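Call for participants: skeptical visitors wanted for the Lemlow open day

Astville Laundry Workers' Network is looking for 15 people to attend a robot demonstration at the Lemlow building in Astville and tell us what they think of it. We want people who have folded, sorted or pressed clothes for a living. If you've been promised a machine that does your job before and watched it get wheeled out again, you are who we have in mind.

What the visit is

Lemlow is opening its workshop for one afternoon in March to show a garment-handling system called Edance. The company says it can pick up mixed clothing and get it ready for folding. We have heard that kind of thing from sales people for years. Our members would like to know how it does with a heap of ordinary clothes, who sets the heap up, and how often a person has to step in.

Lemlow has agreed that our group can stand close to the work and ask questions while it is running. They have also agreed that we can bring our own bag of clothes. We asked for a full shift's worth and were told no, so it will be one bag of 32 pieces, picked by us and not shown to them ahead of time.

Soft, dark items are high on our list. Gray fabric bunches up, the folds run into each other, and a ribbed part can end up pinched in the middle of the bundle. A person sorts that out by feel. We want to see what the gripper does with it, start to finish, more than once.
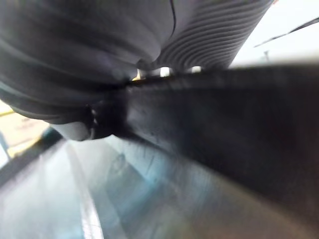

What you will do

Watch the demonstration for 72 minutes, with one short break.
Fill out a paper form for each item from our bag: picked up or not, dropped or not, helped by a person or not.
Put at least one question to the Lemlow staff. Sales talk is not an answer, and you may ask again.
Stay for a group talk afterward, without Lemlow in the room.

Who can apply

Anyone 18 or over with at least a year of paid work in a laundry, hotel linen room, dry cleaner or clothing warehouse. You don't need to know anything about robots. We can't take people who work for Lemlow or who sell equipment of this kind.

Pay and travel

You will be paid $22 an hour by the Network, including the group talk. Lemlow is not paying any part of this and does not get to read our report before it goes out. Bus fare is covered. Lunch is at the Moon Cafe next door, also on us.

How to apply

Write to Kendra Dhillon at the Network office, or drop a note through the door. Tell us where you have worked, what you handled most, and what you would need to see before you believed a claim like this one. Applications close 11/03/2024. We will answer everyone, including those we can't fit in.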